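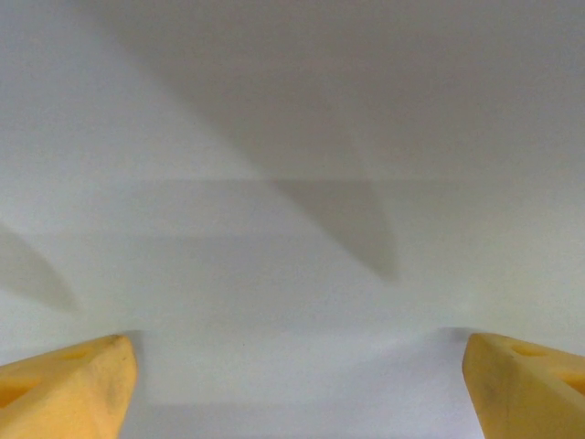 Second progress report, Zalton Fund small grants
Project: After-school robot arm club, Venel High School
Sent by: Hamdia Wolde, club advisor
February 14, 2019

Hi Consuelo,

Thanks for the extra week on this! Between midterms and the heating going out in our wing I would have sent you something pretty thin. You asked for money first and then the story, so that's the order I'm going in.

The grant was $3118. We have spent $2139 of it, nearly all on the arm kit, the spare motors, the power supply and the wrist camera. Another $284 went to filament and a box of screws in sizes we keep losing (I now have strong feelings about screw storage). That leaves $695, and I'd like to talk to you about it at the end of this.

So, the arm. When I wrote to you last fall it was a bag of parts and a lot of arguing. It has been together since before winter break and it moves when we tell it to, which was a big day for the kids. Tolera Mekonnen did most of the wiring and redid the shoulder cable after the first one kept getting pinched. He'd want me to mention that the second one is routed on the outside.

The yellow fingers are our third version. The first pair was too short, and the second pair flexed so much that a wooden block would just roll out sideways. Obsa Araya drew this set over a couple of weekends, with blunter tips and pockets cut into the sides to save plastic. They're already picking up gray smudges near the tips and I've decided I like that, they look like tools now. We may do a fourth set with some kind of rubber pad. Obsa says yes, Adanech says fix the software first, and they've been having this discussion since January.

Adanech Ejigu is our software lead and she has been the surprise of the year. She joined to be with a friend, the friend went off to track, and Adanech stayed and wrote the program that records what the wrist camera sees while one of the students steers the arm by hand. Our goal in the proposal was 600 recorded pick-and-place runs by the end of the school year. We are behind on that. I was hoping to be halfway by now and we aren't, mostly because we threw out a whole batch from December after Adanech noticed the camera clock and the arm clock didn't agree. Painful afternoon! But she caught it herself, and she explained it to the rest of the club at the whiteboard better than I could have.

The thing we're fighting with at the moment is shadows. We work over a plain white surface so the blocks will stand out, and they do, but the ceiling lights throw these long soft gray finger shapes right across it. The block-finding program loves them. It will happily send the gripper off to pick up a shadow. The kids have tried taping parchment paper over a desk lamp, moving the whole setup closer to the window, and turning off half the room (which the homework club on the other side did not appreciate). Next up is recording a set with nothing on the surface at all, fingers open, so the program gets a good look at what "no block" means. That was Tolera's idea and I think it's a good one.

Attendance has held up fine. We lost a few to spring sports, like every year, and picked up two freshmen who heard the motors from the hallway. Both of them can now home the arm without help.

The regional meet at Demissie Community College is in May. There's a sorting task and a show-and-tell table. I'd be thrilled with a decent showing in sorting, and I think we'll do really well at the table, because these kids will talk to anybody who stands still.

Now the $695. The proposal had the rest of the money down for a second camera. I'd like to switch that to two flat light panels and a gripper motor to keep on the shelf. Kotov, where we bought the kit, told us the gripper motor can take weeks to ship, and if ours quits in April we'd be stuck. Could you let me know if that change needs a form or if an email is enough? I'd like to order before the end of the month.

You're welcome to come by any afternoon the club meets, by the way. Obsa will want you to try steering. Say yes, but go easy on the wrist joint, it's a bit jumpy.

Hamdia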